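Junside Lectern Interpreter Set, model 1361. For press briefings and campaign events with delegations working in two languages.

- Receivers: 12
- Range: 200 m, line of sight
- Charge time: 35 minutes

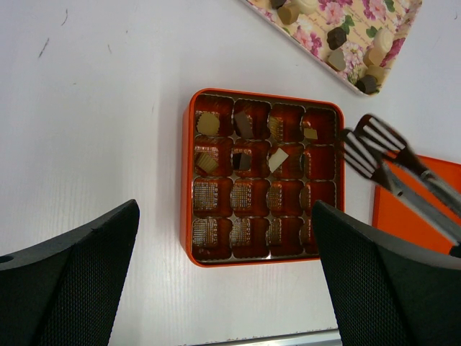 *Square orange chocolate box, top two rows.*

The base unit takes a feed from the lectern microphone — balanced or unbalanced.
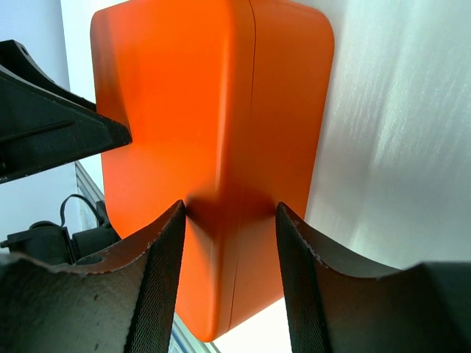
*Orange block with centre seam.*

Set the channel before guests are seated. Receivers 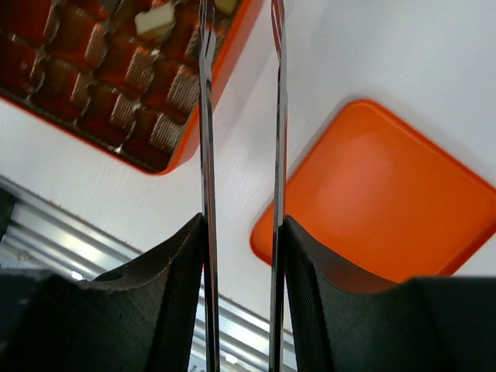 hold their channel when switched off. Spare earpieces are ordered from Clarkley.

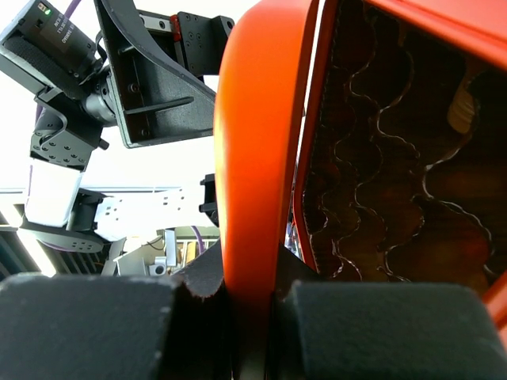
*Orange plastic, rounded rim.*

Hire enquiries: Pilar Gallardo, Edlow office. Closed Tuesday.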